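Setting Up the Bellis Tabletop Kit for Table Service

The Bellis kit from Floltell arrives in 2 boxes, one of which is mostly foam. Inside the other is everything you need to teach a pair of arms to tidy away dinner dishes, provided you already own a table, some dinner dishes and a free weekend. This page covers the setup from the first bolt to the first stack. The manual covers it too, in an order that suggests someone dropped the pages.

I've had the kit since March and have done the full setup 4 times, once because I wanted to. I paid for it myself, and Floltell has no idea I'm writing this.

What you need

The kit, including both arms, the clamps, the wrist cameras and the head camera.
A table that doesn't wobble. You'll find out quickly.
A patterned cloth. Mine is gray with a white grid.
A plain backdrop and a clip or two to hold it.
Dishes you could stand to lose.
The Dradus recording software, a separate download. Budget an evening for the license screen alone.

Step 1: Clamp the arms

Put one arm on each side of the table and tighten the clamps by hand, then go a quarter turn more with the hex key. The manual says to space the bases 70 centimeters apart. Measure it. I eyeballed mine the first time and got two arms that could wave at each other and do very little else.

Step 2: Sort out the cables

Each arm has a cable running back from the wrist, and it needs more slack than you'd think. Move the arm by hand through its whole reach before you tie anything down. If the cable goes tight anywhere, let out more. Yes, it will loop around over your dishes like a garden hose. A tight cable pulls the wrist off its mark, and a loopy one only looks bad.

Step 3: Lay the cloth and hang the backdrop

The cloth goes down flat, or as flat as you have patience for. A few ripples are fine. I used a green backdrop and never ironed it, and Dradus has yet to complain. Keep the background the same from one session to the next, though. Swapping it halfway through your recordings is a good way to lose a week.

Step 4: Choose your dishes

Start with things that differ in size. A large plate, a small plate, a bowl and a spoon will give you a proper stack. Add a couple of cups for the arms to work around. Rims with a dark line help you judge the edges on the monitor, and a plate with a cartoon on it gives you something to look at during calibration, which is long.

Glossy dishes throw back your ceiling lights. You can't do much about it short of eating off cardboard, so turn off any lamp that points straight down and live with the rest.

Step 5: Calibrate the cameras

Open Dradus, pick Bellis from the device list and run the head camera first. Then do each wrist. The progress bar stops at the same spot every time and sits there while you reconsider your hobbies. Leave it alone. Unplugging the camera at this point means starting over from the head.

Step 6: Record the stacking task

Guide the arms through the job, plate first, then the smaller plate, then the bowl, then the spoon. Go slower than feels natural. Lift the gripper clear of the stack before you swing it sideways, and scatter the dishes differently before each run so the arms learn the job and not the seating plan. I recorded 274 runs before I was happy with the results. The box says you'll need far fewer. The box is an optimist. 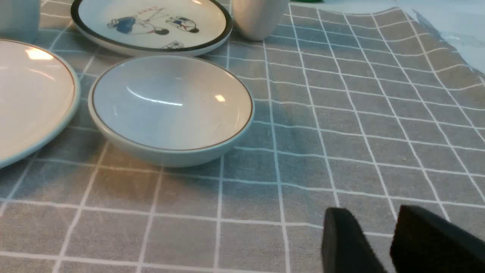
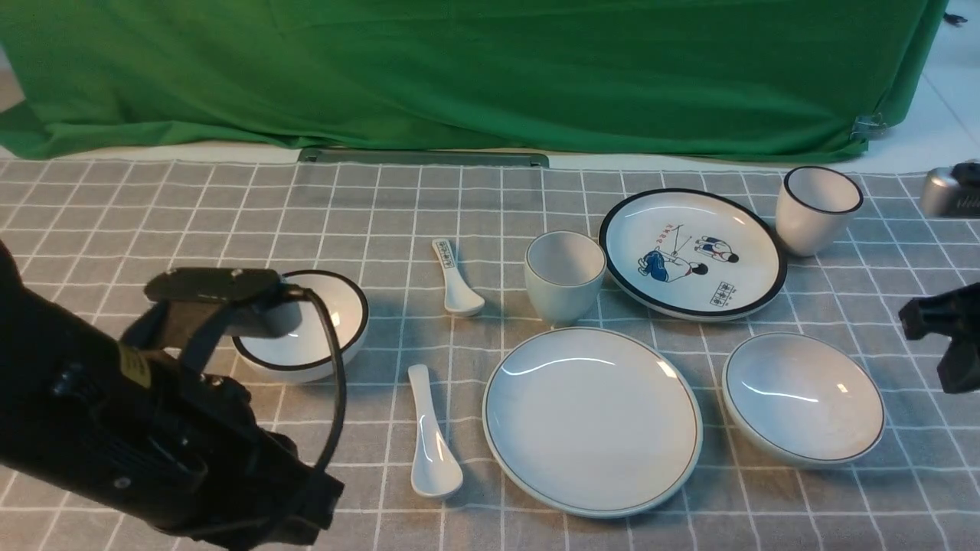
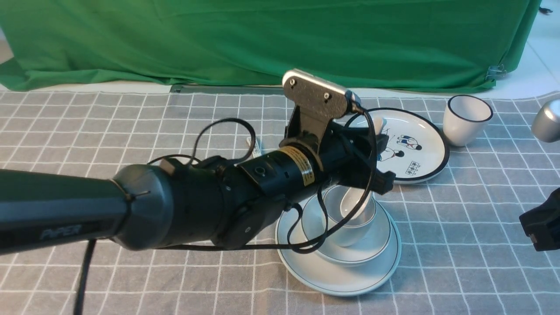 Step 7: Check your recordings

Play back every run before you train on it. Throw out any where you bumped a cup, changed your mind halfway or stopped to scratch your nose with the controls in your hand. Dradus lets you mark runs as bad, but the button is next to Save and the same color, so take your time.

Name the folders sensibly, too. I have one called "new" and one called "new new," and I'm afraid of both.

Is it worth the money?

If you want dishes stacked, no. You have hands. If you want to learn how this kind of training works on a real table, the Bellis is a decent place to start. The clamps are solid, the arms repeat their moves well and the spare parts list is longer than I expected. The software needs work. I've also tried the older Grirkaswood kit, which has a better manual and worse everything else.

Updated 30 May 2020: the latest Dradus release fixes the left wrist camera dropping out. The Save button hasn't moved.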